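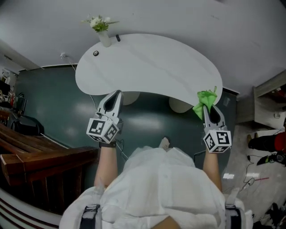 Our project was a pair of hand-held grippers for recording wiping and folding, built in a shared workshop on evenings when the laser cutter people had gone home. Team was Ifeanyi Okonkwo, Rokeya Munasinghe and Shih-chieh Lu, supervisor Dilani Weerasinghe. The idea is simple. No arm, you hold one gripper in each hand, do the job yourself, and the recording gets used later to teach an arm that we do not have yet. We called the whole thing Flumano (Rokeya's name, she won the vote). First real task was cloth on the white table, and the green cloth bunched in the right gripper and hanging over the table edge is the hard case for us, because the fingers close on a thick wad and the left hand has to find a free corner. The marker cubes on both grippers need to stay in view of the head camera the whole time, and that limits how you can turn your wrists more than we expected.

1. What we set out to do

Proposal went in with three goals. Two matched grippers, one for each hand. Tracking good enough to replay a motion in software. A set of cloth recordings clean enough to train something small on. We got the first, most of the second, and part of the third.

2. The build

Housings are printed, gray and white. Each one took a long night on the workshop printer and the first left-hand shell warped at the base so we printed it again with a wider brim. Shih-chieh did all the CAD. The right one is a mirror of the left except for the cable exit, which got moved after we found the plug hit the wrist.

Fingers were the part that ate the most time. Version one was stiff and flat. Fine on a box, hopeless on cloth, the cloth just slid out sideways. Version two has a rounded shell with a softer textured pad inside the rim. Much better hold on fabric. Downside, the pads pick up lint and have to be wiped or the grip gets worse through the session.

Cubes are glued on at the base. We tried screws first but the holes went through the printed pattern on one face and the detector stopped seeing it. Glue is ugly but works. If a cube gets knocked you have to redo the calibration, so put the grippers down on there backs, never on the cube.

Cables run down the arms. Wireless was in the plan and got dropped in February when the cheap radio boards kept losing packets. Cables are annoying but the data is all there.

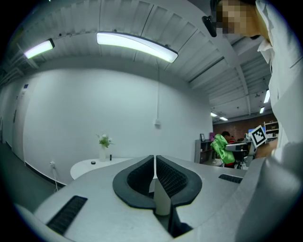
3. Recording

One person wears the rig, one person sits at the laptop and calls start and stop. We swapped every 12 takes as forearms get tired, the grippers are heavier than they look. Ifeanyi has the longest arms and his takes had the fewest tracking dropouts, we think becuase he holds everything further out from his chest. Should have tested that properly. Did not.

Total kept after cleaning: 791 takes. The ones we threw away were mostly a cube out of view, or somebody forgetting to open both grippers at the start (the software uses that as the sync signal). Rokeya wrote the script that finds the sync and cuts the files. It is in the repo under tools.

Tasks were: wipe the table, fold cloth in half, fold again, hand the cloth from right to left. Passing the cloth across was the worst. Both cubes end up close together and one hides the other.

4. Problems

- Overhead tube lights. Glare washed out the cubes at some wrist angles. Matte paper for the markers fixed most of it, glossy was a mistake.
- Clock drift between left and right. 4 ms by the end of a long session. We now restart both between blocks.
- Finger spring on the left gripper is weaker than the right. Same part number, both from Siriwardena, so either a bad one or we cut the seat too deep. Not fixed.
- Shared space. Have to pack everything up every night and recalibrate the next evening, that is half an hour gone before the first take.

5. Results so far

Replay in simulation looks right for wiping. Folding is jerky at the point where the cloth gets let go. Small model trained on the wipe takes only, and it follows the table edge ok but does not slow down at the corners. Five test runs, all in sim, so don't read much into it. Plots are in the appendix.

6. What is left

New left spring. Bigger cubes, or a second camera so passing across works. Write the build guide, Pranab Seneviratne has asked for it for the next group and right now it is just Shih-chieh's notes and some photos on his phone. Also the parts list needs updating, it still has the radio boards on it and the old finger pads.

Demo for Dilani is 06/11/2019, wiping only. Folding stays out unless the release problem gets sorted before then. Repo link and login are on the group page, ask Rokeya if it does not let you in.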